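Subject: Re: [Drelham-fans] New season, finally! And the holiday special

Hi all, I'm back with the filming news I promised, and it's a good batch!

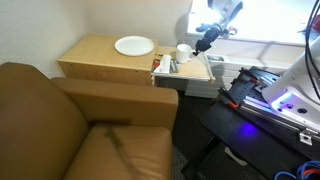
Jabari Swai wrote:
> Does anybody know whether the holiday special is a full episode
> or one of those clip shows with a few new bits in between? My
> sister says it was filmed along with the season, but the station
> page only lists it as "Drelham Holiday" with no running time.
> Also, are we getting the original singer back for the theme? I
> can live with a new arrangement, but the version from last season
> had no accordion and I never got used to it.
>
> And please, if anyone went to the Gandovmont taping, write it up.
> I only got as far as the waiting list.

Jabari, I went! I still can't quite believe I got in, and I've been grinning ever since.

Your sister is right, it's a full episode. No clips at all. They taped it in the old Gandovmont theater with an audience of 600, and the warm-up guy told us it had been written before the rest of the season, which explains why the bakery is still open in it. (If you haven't finished last season, sorry, but that one has been all over the list already.) So it takes place before the flood, and we get the whole family under one roof again, grandmother included. She got the biggest hand of the night just for walking in with a suitcase.

The accordion is back too! The band played the theme live at the start and again after the break, and it was the slow version from the first season with the extra verse. Same singer. I don't think her voice has changed a bit. People around me were singing along and the floor manager had to ask us to save it for the end.

Doors were at 2 and we didn't get out until after 8, so if you ever go to one of these, eat first. They did the kitchen argument 3 times because the phone kept ringing at the wrong moment – the third one was the best by a mile, and I really hope it's the one they use. Between takes the two brothers came down to the front and talked to the first few rows. The younger one said he's doing a stage play in the spring and then he'd like to sleep for a month. The older one is staying with the show. He said so in front of everybody, so I think we can put that rumor to bed.

As for dates, it airs in December, and the season proper starts after New Year's. Nothing more exact than that yet. I asked one of the ushers, who laughed and said they find out from the newspaper like the rest of us.

A couple of other things from the lobby. Ikano has the soundtrack, and it'll be two discs this time, with the second one all music from the early seasons. The woman at the table thought it would come out close to the special but wouldn't promise. They also had the Vaher poster, the big blue one that sold out last year, and I bought one for myself and one for whoever wins our prediction game. So get your guesses in! Same rules as always: who gets married, who leaves town, and what's in the locked drawer. One entry each, and please put PREDICTION in the subject line so I can find it. Last year I had to dig two of them out of a thread on parking.

On the drawer, I know something now that I didn't know before, and I signed a paper saying I'd keep quiet until it airs. So I'm out of the game this year. Please don't write to me privately to ask. (You know who you are, and I love you, but no.)

Would anyone be up for a watch-along in the chat when it airs? We had such a good time with the wedding episode, even with half of us running a minute behind. If there's enough interest I'll open the room at 7:30, so we can get all the hellos out of the way before the theme starts. West Coast people, tell me if you'd prefer a second round for your own broadcast. I'd happily sit through it twice.

Jabari, hang on to your waiting list number. The usher said they go back to the same list for the next taping, and the top part of it doesn't get reshuffled. I was on there for two years before my name came up.

Off to find a frame for that poster!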